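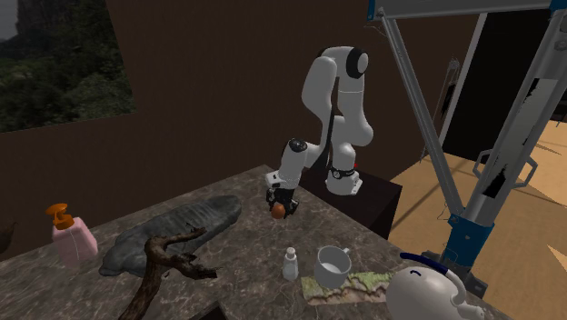

Workshop tips: getting a simulated arm to pick things up and put them down

These tips are for people running a tabletop arm in simulation at home or in a small workshop, on an ordinary computer. They are in the order the problems usually turn up. Most were worked out on the Tilberg scenes with the Arkel planner, but they apply to other software with small changes.

Check your units first. Models downloaded from different places come in metres, centimetres or millimetres, and a kettle that is 1000 times too big is easy to spot. A mug that is ten per cent too big isn't. Measure a real mug with a ruler and compare.

Put the table into the planner as well as the renderer. They are separate lists in most packages. If the planner has no table, the arm will happily plan straight through it, and the physics engine will then throw everything on to the floor.

Add anything fixed that stands near the arm. People remember the objects on the table and forget frames, posts and walls. A metal gantry to one side of the table can be entered as a few long boxes. Slanting beams need slanting boxes. One big upright box round the whole lot will shut off space the elbow needs.

Use simple collision shapes where you can. A ball should be a sphere, a bottle a cylinder, a kettle a box with a margin. Driftwood is the awkward one. A single hull over a forked branch fills in all the gaps, so split it into six or more pieces and check each by eye.

Start with a round object. A small sphere has no right way up, so you can leave orientation out of the grasp and only get the position right. Once the arm can lift an orange-brown ball and hold it above the table, move on to a mug. The handle will give you trouble: turn the gripper so the fingers close clear of it.

Plan the lift separately from the move. Go straight up first, far enough to clear the tallest thing near the path, then across. A pump bottle is taller than people allow for because the nozzle gets left out of the model. Attach the held object to the gripper in the planner as soon as the fingers close, or it will be checked for collisions as if it were still on the table.

Keep the gripper force low. Hard fingers on a hard ball make the contact solver jitter, and the ball shoots out sideways. Halve the force, raise the friction a little and try again before touching the time step.

Treat flat things as part of the table. A printed map or a place mat is too thin to be worth a collision shape. It is still worth having for the camera, as a busy pattern shows up weak spots in your object detector. Marble does the same. If the detector only works on a plain grey table, it isn't finished.

Look out for windows. A bright view of trees and rock through a window can be picked up as objects by a detector that has only seen blank walls. Crop to the table or train with a few different backdrops.

Fix the random seed when hunting a fault. Run 100 trials with the same list of seeds each time you change something, and write the failures down by number. Seed 597 in the Tilberg set is a good test: the start pose is nearly folded up and the planner likes to take the long way round.

Save the joint angles along with the picture. A picture shows that the gripper is over the table. It doesn't tell you how near a joint is to its limit, and that is the usual cause of a plan that works to the left and fails to the right.

Slow down the last stretch. A tenth of full speed for the final few centimetres is enough. With Ung controllers the speed setting is per segment, so check it hasn't gone back to the default after a replan.

Clear out old scenes. The Cosesero loader keeps every version in its cache and will sometimes open last month's table without a warning. Empty the cache folder after moving any fixed object.

Related tips
Naming objects so you can find them later
Making a kettle model that pours
Camera placement for a cluttered table
Arkel planner: settings worth changing
Backing up your Tilberg scenes
When the gripper closes on nothing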